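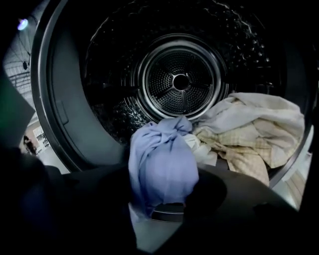 From: Silvana Bezerra
To: Building residents list
Subject: Re: Laundry hours and the hot water bill

Behrouz Fallahi wrote:

> Can someone explain why the gas charge went up again in June? Our unit
> was away for most of the month and we still paid the same share as
> everyone else. I also thought we had agreed on no laundry after 10 p.m.
> The pipes run behind our bedroom wall.

Hi Behrouz,

The gas charge is split evenly between units under the current bylaws, so being away makes no difference to it. I don't think that's fair either, but changing it needs a vote at the general meeting. Setareh has the form if you want to put a motion forward.

On the amount itself, the boiler was serviced in June and the invoice came to 900 dollars before tax. Firnico billed it through the gas account by mistake. Jannik has asked for it to be moved to maintenance, and if that goes through you will see a credit on the next statement.

As for sub-metering, Talebi quoted 1,000 dollars per unit, installed. I have asked Drorex for a second quote and will post it to the list when it comes.

You're right about the hours. It's 8 a.m. to 10 p.m., and a load should be finished by 10, not started at 10. I'll put the sign back up by the light switch. Please also check the drum before you leave.
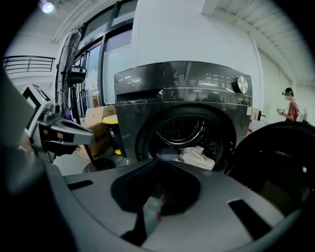
Washer with the door open, white cloth at the front of the drum.

Ebbe asked whether the storage lockers could be reassigned at the same time as the parking spots. There are 2 lockers free at the moment and 4 names on the waiting list, so I would like to deal with those first. Reply to me off-list if you no longer want one.

Regards,
Silvana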